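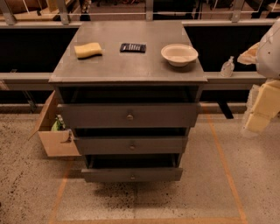
Figure 5.1 Gray drawer unit with a sponge, a calculator, and a bowl on the top. All three drawers are partly open.

Chapter 5
Drawer Units: Clearing, Assigning, and Filling

Aiman Mandagi
Dec 10, 2019

5.1 Scope of the chapter

Chapter 4 dealt with open shelving, where every stored item can be seen and the main fault is crowding. A drawer unit behaves differently. Its contents are hidden when the drawers are shut, and the only surface in constant view is the top. Small items therefore collect on the top and stay there, even when there is space below.

The chapter covers freestanding units up to 30 inches high, of the kind used in workrooms, entryways, and small offices. Tall dressers and file cabinets are treated in Chapter 6. Built-in kitchen drawers follow the same rules for assignment but are cleared in a different order, given in Section 7.3.

5.2 Terms

Top: the flat upper surface of the unit, including the front lip.
Recess: any open space between the top and the first drawer. A recess is counted as storage only if it has a floor.
Front: the face panel of a drawer, to which the knob or pull is attached.
Travel: the distance a drawer can be drawn out before it reaches its stop.
Stray: an item resting on the top that has no assigned place there.
Resident: an item whose assigned place is the top.

The difference between a stray and a resident is set by the assignment sheet. A calculator used at the unit every day may be a resident. The same calculator, used once a month at a desk across the room, is a stray. The sponge and the bowl in Figure 5.1 would be classed in the same way, by where they are used and how often.

5.3 Condition of the unit before work begins

Inspect the unit before moving anything. Draw each drawer to the end of its travel and return it. Note any drawer that binds, drops at the front, or will not close flush. A drawer left slightly open may be overfilled, may have an item caught behind it, or may simply not have been pushed home. The three cases look alike from the front and are told apart only by drawing the drawer out and checking the space behind it.

Knobs should be tight. A centered single knob, as on the unit in Figure 5.1, should be pulled straight toward the user. On wide drawers a pull from one side turns the box in its runners and wears them unevenly.

Wear on the top, such as scuffs or a lightened front edge, is recorded but does not affect assignment.

5.4 Order of work

The Tralleck sequence is used throughout this book. In a drawer unit it has five steps.

1. Open the highest drawer fully and leave it open.
2. Sort the items on the top into strays and residents.
3. Place each stray in its assigned drawer, or in the transfer box if it belongs elsewhere.
4. Wipe the top and return the residents.
5. Close the drawer and repeat the check for the drawers below.

Only one drawer is fully open at a time. A light unit with two or more drawers extended can tip forward, particularly when the lower drawers are empty.
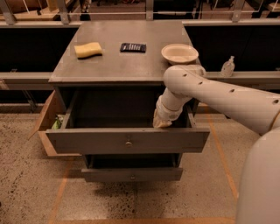
Figure 5.2 Upper drawer drawn well out, with the sponge, calculator, and bowl on the top.

The transfer box stands on the floor at the side of the unit, clear of the drawer fronts. Allow 24 inches of open floor in front of the unit for drawer travel and for the person working. If the box has flaps, fold them outward so that they do not cross the path of the drawers.

5.5 Assigning items to drawers

Assignment depends on frequency of use, weight, and whether the item can be stored beside others without damage. Frequently used items go in the upper drawer. Heavy items go in the lowest. Shallow bowls are stored upright and are not stacked on electronic items. Sponges are stored only when fully dry, and are kept apart from paper.

No drawer is filled beyond 70 percent of its floor area at first assignment. The remaining area is used when residents and strays are reviewed, as described in Section 5.9. In the Uvcombe workroom exercise at the end of the chapter, students set the limit themselves and compare results.

5.6 The assignment sheet

The sheet has one line per item and four columns: item, place of use, assigned place, and date of last review. Gunawan sheets add a fifth column for condition, which may be omitted for household work. A blank sheet is printed on page 698.

Entries are made in pencil until the first review in October, when the assignments are confirmed or changed.

© Clasance. All rights reserved. | Contact the publisher | Back to top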